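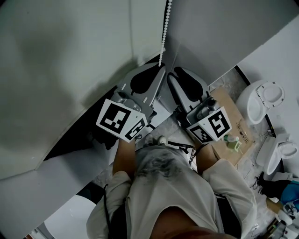
Handheld gripper work, bathroom bay: site rules and gallery

Pernby site, September. Put together fast between sessions, will tidy the wording later. Covers the bathroom bay only. Kitchen and laundry have their own page and their own rules, don't mix them up.

Context for anyone new: the Ornoron project collects two-handed manipulation takes with handheld grippers. 1,258 takes logged so far in the bay, almost 800 accepted. Most of the rejects came down to the same few habits, so the lines below are mostly about those. Rules apply to operators, helpers and visitors from Estari and Lammers alike.

Start pose
Both grippers out in front of the body, side by side, fingers pointing away from you. Look down at them. Hold still, then go.
Same pose to end the take. No end pose = take gets rejected, even if the task was perfect.

Marker cubes
The white cubes with the black square patterns at the base of each gripper. Keep sleeves, straps and thumbs off the faces. Long sleeves are fine, just push them back from the cube.
Wipe with a dry cloth. No cleaner, no fingernails. Scratched pattern goes in the swap box, not back on the gripper.

Finger pads
Black pads, inner face of each finger. Check all of them before the first take and again after lunch.
A pad that lifts at a corner gets replaced. Do not press it back down and hope, it will come off in somebody's tap handle.

Fingers and gap
Open and close each gripper fully before you start. If it sticks, stop and tag it.
Never test the squeeze on your own finger or on a colleauge. Yes this has come up.

Straps and hanging things
Straps flat against the body, loose ends tucked. Lanyards off, hoodie cords in.
Anything hanging in the bay (blind cords, chains) counts as a snag point. Step around it or have the helper hold it clear. Don't use it as a target unless the task card says so.

Floor
Walk the floor with your eyes before each take, you can't see it well with both hands up. Cardboard, packing bits, small bottles: either they are on the task card or they go to the side.
Flattened boxes slide. Not to be stood on, not to be used as a mat for props unless the helper has taped them down.

Stands and cables
Tripod feet stay out of the walking line. Move the stand, then re-check the view, then tell the operator you moved it. All three please.
Cables run along the wall or get tape. Pay attention around the toilets, thin cables dissapear against the base.

Toilets
Display units, not plumbed. Don't sit, don't lean on the tank, don't rest gear on a lid.
Lid up or lid down is set by the task card. Reset between takes, both units. Lid tasks are two hands unless marked otherwise, and no dropping the seat.

Partitions and panels
Panels are not load bearing. No pulling yourself up on one, no hanging a jacket on one. If a panel shifts, the session stops till it's re-seated and the layout photo is redone.

Bottles and small props
Caps on. Water only inside, no real cleaning product, ever. Labels turned whichever way the card says.
Dropped prop in mid take: leave it, finish or abort, pick up after. Don't bend for it with both grippers live.

Second person in the bay
Max 2 people inside. Helper stays an arm's length back and does not reach in front of the operator.
Helper calls stop out loud. Anyone can call stop. Operator freezes, opens both grippers, steps back. Then talk.
Closed shoes for everybody, including if you are only in for a minute to fix a prop.

Posture and breaks
Bending over low fixtures is the hard part of this bay. 15 minutes on, then swap with the helper. Not 15 and then "one more".
Sore wrist or back goes in the log the same day. No penalty, we just re-order the cards so the low tasks are spread out.

Privacy
Faces of helpers and visitors stay out of the recordings wherever we can manage it. Phones face down, badges turned round.
Caught somebody by accident: flag the take number, do not trim it yourself.

End of session
Grippers back on the rack, fingers open. Props in the bin they came from. Sign the sheet with the time.

Log sheets and the current task cards are on the shelf by the bay entrance. Pad kits ran low twice, so write down what you take. Changes to these rules go to Frauke Wunderlich before 4 pm, after that they wait for the next verison.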